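Tea Box Packer and Finisher, part-time, Joditwood workshop, Loltstead
Posted 14/10/2025

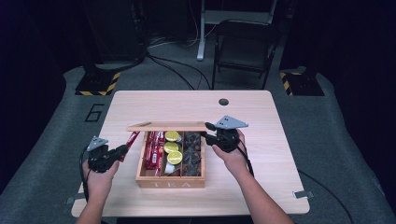 Wooden tea box with sliding lid and three compartments.

Joditwood makes small wooden boxes for shops, cafes and gift companies. We are looking for a part-time packer and finisher to join the team at our Loltstead workshop. The job is mostly on tea boxes, which we make, fill and send out under our own name and for one regular customer, Soylu.

The post is permanent. It starts in January, once the holiday orders are out of the way and the benches have been moved back to their usual places.

About the boxes

The standard tea box is made of light natural wood, has TEA printed on the front panel and is closed with a flat lid that slides. Inside there are three compartments running from front to back. What goes into them depends on the order. A common filling is stick packets in one side, lemon slices in the middle and star anise with tea in the other side, but we also send boxes out with a single kind of tea in all three, and some go out empty.

We also make a narrower box with two compartments and a deep one with none. You would be trained on the tea box first and the others later.

What you will be doing

Checking boxes as they come from the sanding room. Lids must run freely without dropping out when the box is tilted. Boxes with a split, a rough edge or a smudged letter go on the returns shelf with a pencil note of the fault.

Rubbing down lid edges by hand with fine paper where a lid is tight. If it is still tight after that it goes back to the machine room.

Brushing out dust before filling. Sawdust in the corners is our most frequent complaint.

Filling to the order card. Stick packets stand upright, side by side, with the labels the same way round. They should be snug enough to stay up in the post, and a customer should still be able to get the first one out without tearing it. Fruit slices are placed by hand. Loose spices and tea are weighed on the bench scale and tipped in last, then levelled with the back of a spoon so that the lid clears them.

Sliding the lid on, wrapping the box in tissue and putting it in its carton with the card on top.

Writing up the batch sheet. The batch number of every ingredient is recorded against the order. This has to be done at the time and not at the end of the shift.

Cleaning down the bench, scoops and scale between fillings, and sweeping the packing room at the end of the day.

A full tray is 38 boxes. New starters are not given a target until they have finished training.

What we need from you

Steady hands and patience with small, repeated work. The job does not suit everyone and we would sooner you knew that before applying.

Good enough eyesight, with glasses if you wear them, to spot a hairline crack in pale wood.

Care with food. You will need a basic food hygiene certificate. If you do not have one we will book the course and pay for it, and you will be paid for the time.

Clear handwriting. The batch sheets are still on paper.

Able to stand for part of the shift. Stools are provided at the packing benches, but the wrapping table is a standing height. Please tell us if this would be a difficulty, as one table can be lowered.

Experience in packing, catering, joinery or craft work is useful. It is not required. We do not ask for a CV with any particular qualifications on it.

Please note that the packing room smells strongly of citrus and spice, and that there is fine wood dust elsewhere in the building. If you have asthma or an allergy to either, talk to us first. Nuts are not used in any of our fillings and may not be brought into the packing room. Hair must be tied back and covered, and rings and bracelets taken off.

Hours and terms

Three shifts a week, each starting at 9 in the morning and finishing mid-afternoon, with an unpaid lunch break and a paid tea break. Shifts are agreed a month ahead. Extra shifts are offered in the run-up to the holidays but are not compulsory.

The first 3 months are a probation period. Pay is by the hour and does not change with the number of boxes packed. The current rate is given in the application pack. Holiday is pro rata and there is a workplace pension for those who qualify.

Aprons, hair covers and gloves are supplied and washed by us. Staff may buy boxes at cost, and seconds from the returns shelf are free to take home once they have been signed out.

Getting here

The workshop is at the far end of the yard at Loltstead, past the timber store. The number 60 bus from Pindon stops at the yard gate. There is free parking, and a covered rack for bicycles. The packing room, kitchen and toilets are all on the ground floor with level access.

How to apply

Ask for an application pack at the workshop counter in Loltstead or at our shop in Pindon. Fill in the form, which is two sides long, and hand it in at either place or post it to the workshop. On the second side, tell us about any work or hobby that has involved making, mending or packing things by hand. A few lines will do.

We will invite people in as forms arrive, so the post may be filled before the new year. The visit takes an hour. You will be shown the workshop, have a short talk with the packing room lead and then be asked to check and fill a small number of boxes at the bench. Bus fares from Pindon are refunded on the day if you keep your ticket.

Everyone who applies will get a reply. If you would like your form kept for the seasonal packing work next autumn, tick the box at the bottom of the second side.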